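4.2 The open day

We had promised ourselves, ever since the first planning meeting for the Jelell study, that at least one part of it would take place with the laboratory door open. The earlier sessions (Section 3) were held with invited participants who knew what they were coming to see, and they were very helpful and very patient, but they were also rather polite. Visitors who wander in from the corridor with a cup of tea ask quite different things, and it was those questions that we wanted to collect.

The open day was held on January 11, 2024, between the morning lecture and the late afternoon, and drew 813 visitors to the building as a whole. Of these, 70 agreed to fill in our short questionnaire after watching the picking demonstration, and 31 stayed on to talk with one of us at greater length. The conversations were led by Sawsan Haddadin and Dalal Nimri, who took notes by hand, as we had found in the pilot that a recorder on the table made people lower their voices. Tamer Hakim ran the arm and answered technical questions only when they were put to him directly.

Each demonstration lasted 8 minutes. The visitors were told that the arm would try to pick household things out of a bin, that it might fail, and that they were welcome to say aloud what they thought it would do next. We gave no further script. Our colleague Hubert Ostrowski, who has guided more school parties than the rest of us put together, had advised us to leave long silences, and this turned out to be the most useful advice we received. People filled the silences generously, and often with each other's company in mind, so that a remark made by one visitor would be taken up and argued over by the next three or four.

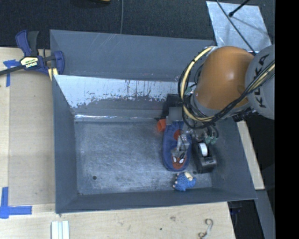

Figure 6. A KUKA arm with its gripper lowered into the grey bin, above a blue slipper.

Guessing aloud proved to be the part of the demonstration that visitors spoke of most warmly afterwards. Many of them began by talking about the arm as a whole, its size and its noise, and only came round to the fingers once they had chosen an object they cared about. Things with a face seemed to draw them in, and the slipper with the red Spider-Man face on its toe (Figure 6) is a fair instance of the sort of object we mean: it is soft, it is familiar, and a parent can picture it under a bed at home. Several people told Dalal Nimri that they would trust a machine sooner if they had seen it cope with something of theirs, and one grandfather offered his glove.

Najwa Atallah coded the written answers separately in May, without having attended the day, and her reading agreed with ours on nearly every theme. Where it differed, the disagreement was over remarks that we had heard as teasing and she had read as worry. We have kept both readings in the table that follows.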